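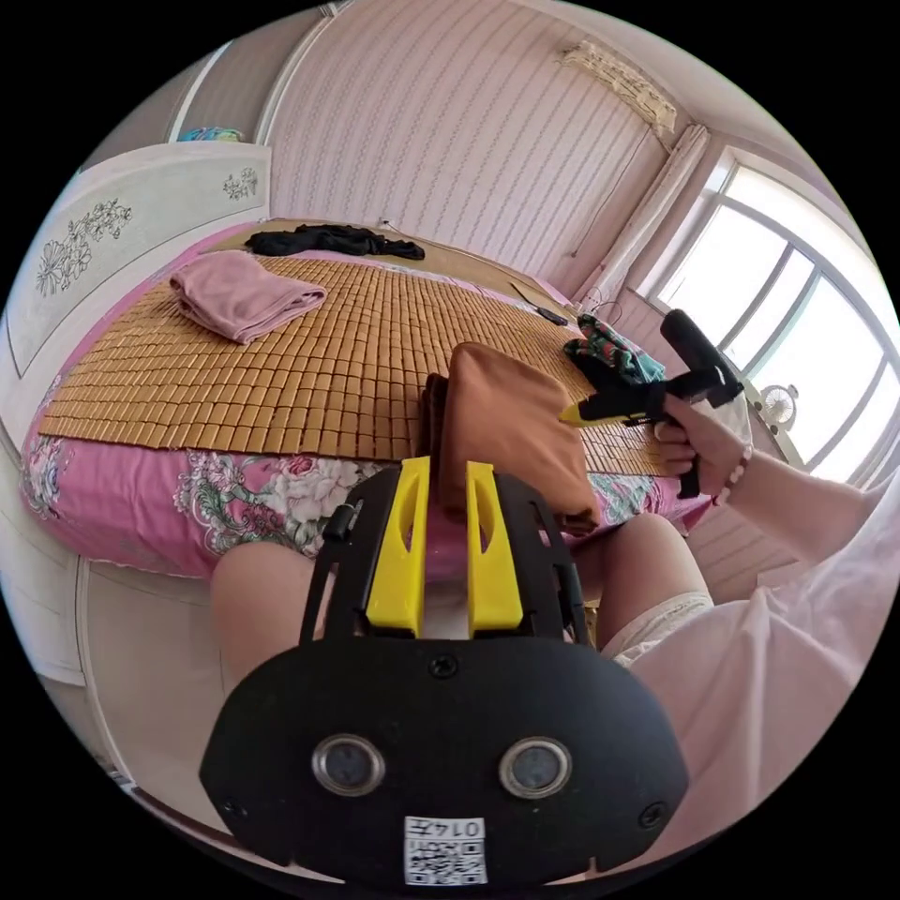
The sales pitch for home robots has changed in the last couple of years, and the new version is harder to argue with than the old one. Companies used to promise a machine with clever rules inside it. Now they promise a machine that has watched people do chores, thousands and thousands of times, and picked up the knack. Gitness, a robotics startup with offices above a tire shop in Sindevville, says its system will fold, stack and put away a household's laundry after learning from recordings made in real bedrooms. The bedrooms are real enough. A folded brown cloth sits between two yellow plastic-bright fingers at the edge of a bed, with a woven bamboo mat over a rose-print sheet and a pair of scissors lying on the mat. Whatever else I came to doubt about the project, I never doubted that people sleep in these places.

The collection effort is called Nyaga, and the fieldwork is handled by a contractor, Korkura, which hires people by the session to do housework with a gripper instead of their fingers. The gripper has a handle and a trigger. You squeeze, the jaws close, and everything you do gets recorded from the tool's own point of view. No robot has to be shipped to anybody's apartment. That is the selling point, and I'll grant it's a good one. Robots are expensive and slow, and they scare the cat.

I spent a Sunday at the Gitness office watching recordings, and later tried the tool myself on a pile of dish towels. My first fold took 31 seconds. With my hands it takes me maybe three. By the tenth towel I had stopped folding the way I fold and started folding the way the gripper wanted me to, pinching corners, dragging, smoothing with the back of my wrist when I thought it was out of view. One of the engineers told me that was normal and that people "settle in" after an hour or so.

It bothered me more than it seemed to bother him. If the point is to capture how people handle cloth, then what exactly has been captured once they've settled in? A person with a two-jaw tool on each hand is solving a different problem from a person with ten fingers. The company's answer is that the robot will have the same jaws, so the same problem is the right one to record. Fair. But then the claim in the brochure, that the system learns "from the way you live," ought to come out of the brochure. 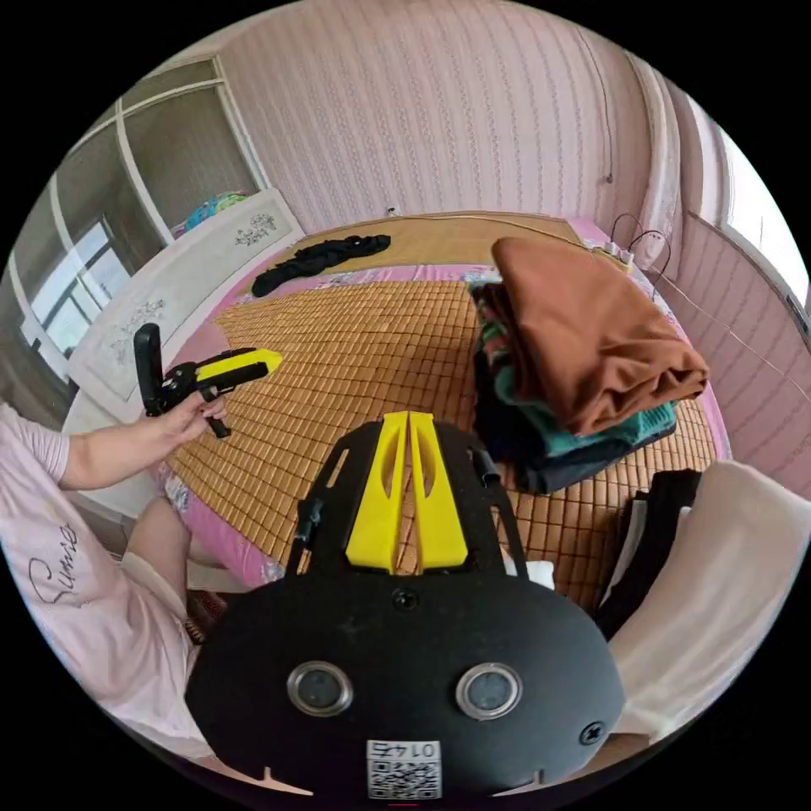 Then there's the matter of how much is enough. Gitness told me the laundry portion of Nyaga stood at 812 usable clips when I visited. I asked how many had been thrown out and got a long reply about quality standards that had no number in it. I asked how many different homes were in the set and was told 25. Think about your own block for a minute. Think about the beds on it, the heights and the sheets, the kids' rooms where there's no clear surface at all. Twenty-five homes is a decent start for a research paper and a thin basis for a product you plan to sell to strangers.

The engineers know this, by the way. In private they were more careful than their own marketing. One described cloth as the worst thing in the house to teach, worse than glass, because a T-shirt never lands in the same shape twice. Another said she'd happily trade half the clips for a few dozen good failures: the dropped sleeve, the blanket that slides off and gets picked up again. Korkura's instructions, which I was allowed to read but not keep, tell workers to restart a take if they drop something. So a good share of what a robot would most need to see gets erased at the source. I asked whether that rule would change. It's under review.
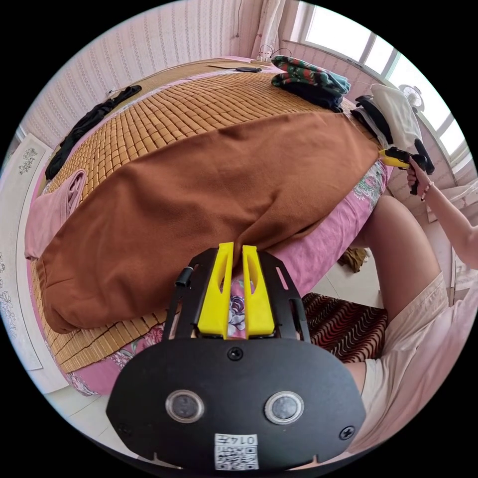 The workers I spoke to liked the job better than I'd expected. It's indoors, you can sit down, and the pay arrives on time. Their complaints were practical ones. The trigger makes your hand ache. A take can be rejected days later with a one-word reason. One woman had folded and unfolded the same blanket for most of an afternoon and told me she now couldn't stand the sight of it. She also asked me whether the robot was any good yet, and I had to tell her I hadn't been shown one folding a blanket.

I had been shown one folding a hand towel. It was a white towel on a gray table in the Gitness lab, with nothing else nearby, and the machine did it cleanly on the second try. On the first it pinched the table. The room had no bedding in it and no power cords. When I asked for a run on an ordinary bed with the day's clothes still on it, I was told to come back in May.

I plan to go. I'd like to see it work, since I have a basket at home that has been sitting there since last week. But I've asked to bring my own blanket and my own bed sheets, and to choose where the blanket gets dropped. The company has said yes to the sheets.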